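Carnegie Print Room: Reader's Guide
Section 3. Requesting and Viewing Works on Paper

By Morag Rennie. Updated July
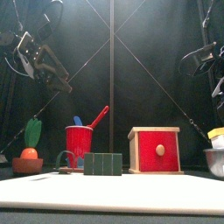

The print room holds drawings, watercolors and prints that are not on gallery display. Requests are made through the online catalog and must be approved before a visit.

1. Sign in to the catalog and open the record for the work you wish to see.
2. Select "Add to request." A single request may list up to 36 items.
3. Choose a morning or afternoon session. The room is closed on Sunday.
4. Submit the form and wait for written confirmation. Allow 3 working days.

Note: Works marked "Restricted" are issued only with the approval of the curator, Fatemeh Rashti.

At your visit:

5. Leave coats, bags and drinks in the lockers.
6. Wash and dry your hands. Gloves are required for photographs only.
7. Open one box at a time. No more than 2 boxes will be issued to a reader at once.
8. Keep each sheet flat and in its mount -- do not lift it by the corners.
9. Return sheets in the order in which they were found.

Caution: Pencils only. Ink, adhesive notes and correction fluid are not permitted at any desk.

Caution: Light levels are limited for watercolors. Do not move desk lamps or raise the blinds.

Shares: 200
Comments (2)

Gillespie Ogilvie
Does the item limit apply to bound sketchbooks, or does a sketchbook count as one?

Khrystyna Zhuravel
Step 4 took longer for me because two of my drawings were out on loan. Worth checking the record first.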